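We use cookies to remember your preferences and measure traffic. Accept all | Manage settings

Jars, lids and liners: small-container waste at Prondley
Speaker notes, afternoon session

Slide 1. Scope is small screw-top jars and their lids at the point where they leave the bench. Bulk glass and drums are covered in the Dekker talk. Skip the history, it is in the handout.

Slide 2. Figures. Over the survey period the site discarded 3520 jars. Of these, 1766 reached the bin with the lid still on. A closed jar is sorted as mixed material and goes to residual waste, whatever the jar is made of. State both numbers, then pause for questions.

Slide 3. Procedure. Unscrew the lid. Check the contents. Jars with powder in them stay on the bench until the powder has been identified. Jar and lid then go into separate streams.

Slide 4. Bin and liner. Mesh bin, liner folded over the rim. The fold has to go all the way round or the liner slips when the first heavy item goes in. Leave slack above the rim for tying off.
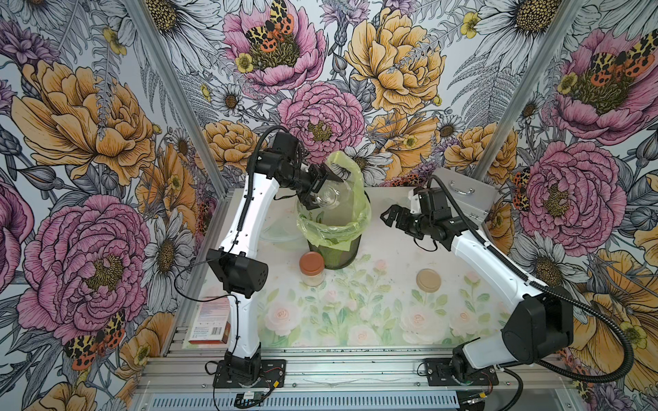

Mesh bin and folded liner in both views, with an orange-lidded jar standing near it.
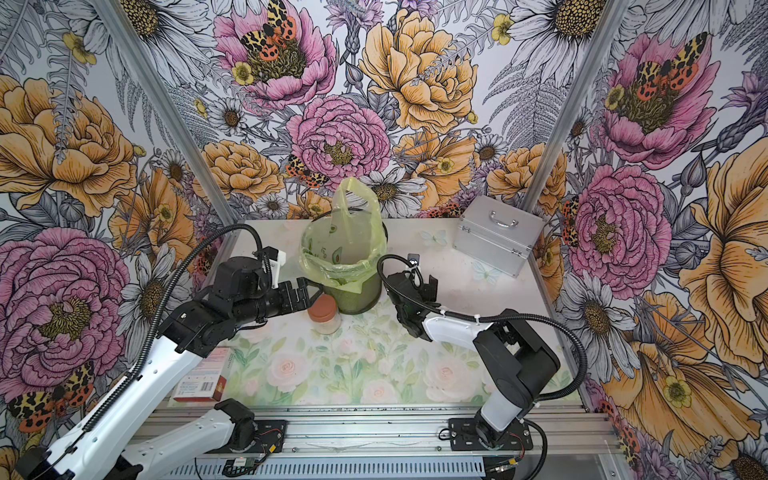 Slide 5. Objections. Nandi Nkuna wrote after the draft went round that separating lids at the bench only moves the work, and that the sorting line at Onow would take closed jars if they were empty and the labels were off. She also asked why the liner should be changed at half full, given that a bag of 8 jars is light enough to lift and tie. Answer to the first point: Onow accepts closed plastic jars only, so glass still needs the step. Second point accepted. The half-full rule is withdrawn for plastic and kept for glass.

Slide 6. Lids. Loose lids go in the Pastex tray, flat side down. Do not drop them into the lined bin. Lids of 2 sizes can share a tray if the smaller ones are kept to the front.

Slide 7. Open items. Labels: no decision yet. Liner thickness: trial continues until December. Leave this slide up during questions.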